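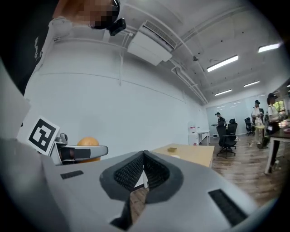
Le point de non-retour démographique (on dit aussi « seuil de Stotau ») désigne le moment où une localité a perdu assez d'habitants pour que ses services ferment les uns après les autres, chaque fermeture provoquant de nouveaux départs. Je préviens tout de suite : je tiens cette encyclopédie à ma façon, à la première personne et avec des parenthèses, et vous trouverez ailleurs des définitions plus sèches. Celle-ci me convient parce qu'elle insiste sur l'enchaînement. Une commune peut perdre du monde pendant un siècle sans jamais franchir le seuil, et une autre le franchit en quelques hivers.

Origine du terme
Stotau est un village de plaine, au bord d'une rivière qui déborde un printemps sur deux. Il comptait 700 habitants à l'époque où la sucrerie tournait encore. Au dernier recensement que j'ai pu consulter, il en restait 141. L'expression est née dans les bulletins de la société d'études de Brurkent, la petite ville voisine, dont les auteurs cherchaient un nom commode pour ce qu'ils voyaient se produire de l'autre côté du pont. Ils écrivaient d'abord « le cas de Stotau », puis « l'effet Stotau », et c'est « seuil » qui est resté. Les gens de Stotau, eux, n'aiment pas beaucoup le mot, et je les comprends !

Mécanisme
Tout commence en général par l'école. Quand elle passe à une seule classe, les parents qui hésitaient à s'installer n'hésitent plus, ils vont ailleurs. Ensuite vient le commerce d'alimentation, puis la ligne de car, puis le médecin qui part à la retraite sans successeur. L'ordre varie (à Ameck, le car a disparu bien avant l'école, ce qui a rendu l'école intenable), mais le principe est toujours le même : le coût de rester augmente pour ceux qui restent.

On confond souvent ce seuil avec le simple vieillissement. Un village âgé peut très bien se porter tant qu'il attire des retraités venus d'ailleurs, qui font travailler l'épicerie et l'infirmière. Le vieillissement devient un problème quand les maisons vides ne trouvent plus preneur - et une maison fermée trois hivers de suite, dans un pays humide, perd vite sa toiture. Je connais des rues où l'on suit l'histoire démographique rien qu'aux ardoises manquantes.

La question des chiffres
Existe-t-il un nombre d'habitants en dessous duquel tout bascule ? Les bulletins de Brurkent en proposaient un, puis un autre, puis plus aucun. À mon avis, ils ont bien fait d'abandonner. Un hameau de montagne habitué à vivre seul se débrouille avec très peu de monde, tandis qu'un bourg ouvrier bâti pour une usine a des réseaux d'eau, des trottoirs et une salle des fêtes calibrés pour une foule qui ne reviendra pas. La charge d'entretien par foyer me paraît un bien meilleur indicateur que la population brute. À Stotau, elle aurait été multipliée par environ 3 depuis la fermeture de la sucrerie, selon le mode de calcul retenu (les canalisations pèsent très lourd là-dedans).

Le rapport Czerwiński
Le document le plus cité sur le sujet s'appelle le rapport Czerwiński. Il compare 2 vallées aux profils presque identiques, dont l'une s'est vidée et l'autre pas. Sa thèse tient à la mobilité quotidienne : dans la vallée qui a tenu, on pouvait travailler en ville et rentrer dormir chez soi, grâce à un train du matin et un train du soir. Le rapport a été beaucoup discuté. Ses critiques lui reprochent de négliger le prix des terres et l'histoire des familles, et c'est vrai que le chapitre sur l'agriculture est un peu maigre. Je continue pourtant à le recommander, surtout pour les annexes, où l'on trouve les horaires de car sur plusieurs décennies. C'est une lecture étrangement prenante.

Peut-on revenir en arrière ?
Le mot « non-retour » est sans doute exagéré. Ameck a regagné quelques familles après l'arrivée d'une connexion internet correcte, et une classe y a rouvert en septembre. Les nouveaux venus travaillent à distance, jardinent beaucoup et se plaignent du chemin de l'étang, comme tout le monde. Reste que ces retours concernent surtout des villages déjà bien placés, avec une gare pas trop loin et des maisons en pierre qui plaisent. Stotau, avec ses rangées de logements ouvriers et ses caves inondables, n'a pour l'instant rien vu venir.

Certaines régions préfèrent accompagner la décrue : on regroupe les services dans un bourg, on démolit ce qui menace, on rend les parcelles au pâturage. Cette approche, dite de « décroissance planifiée », passe mal auprès des habitants quand elle est annoncée d'en haut.

Voir aussi : exode rural, ville rétrécissante, solde migratoire, carte scolaire.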